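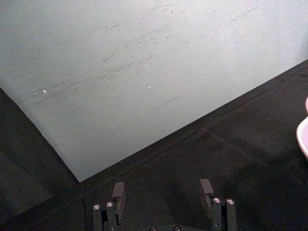 Renting a Compact Excavator: Frequently Asked Questions

Which machines does Windard rent?
We carry two sizes of the Skalden compact excavator and one Majimbun wheel loader. All three can be picked up at the Skatia yard or delivered.

Do I need a license to run one?
Not for work on your own property. Contractors need to show proof of operator training before the machine leaves the yard.

How long can I keep it?
The shortest rental is 4 hours and the longest is 14 days. For anything longer, call and ask for Suleiman Okonkwo, who handles job-site contracts.

How is machine time counted?
By the hour meter. A daily rental includes eight meter hours, and time past that is billed by the half hour. Idling counts -- shut the engine off when you stop for lunch.

How far do you deliver?
Up to 200 miles from the yard. The driver needs a firm, level spot to unload and somebody on site to sign.
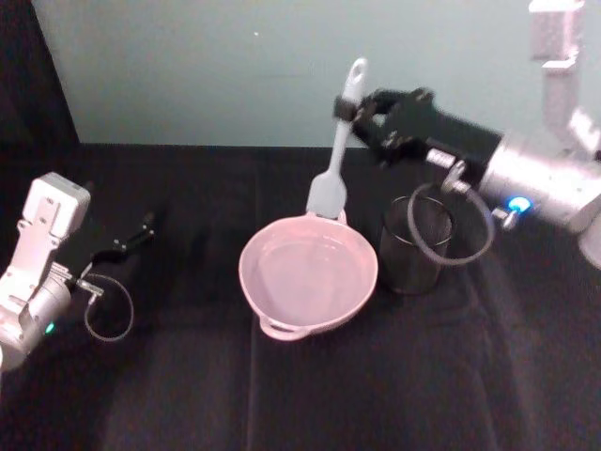
If the ground is soft on the day of delivery, the driver may unload on the street instead. You are then responsible for moving the machine in, and for any mats needed to protect the pavement.

What fuel should I use?
Clean diesel only. Machines go out full and should come back full. We charge for refueling if they don't.

Do I have to grease it?
Yes, once a day on rentals of two days or more. A grease gun comes with the machine, and the points are marked on the boom and bucket linkage.

Can I change buckets myself?
Yes, if you ordered a quick coupler. Check that the pin is locked before you lift anything.

Is there a deposit?
$1,000 on a card, released after the machine is checked in. Normal wear on teeth and tracks is not charged. Bent cylinders and broken glass are.

What if it breaks down?
Stop work and call the shop. Ghislain Després runs field service and will either send a mechanic or swap the machine. Please don't open the hydraulic lines yourself.

Are you open in winter?
Yes, but in December the yard closes at 3 p.m.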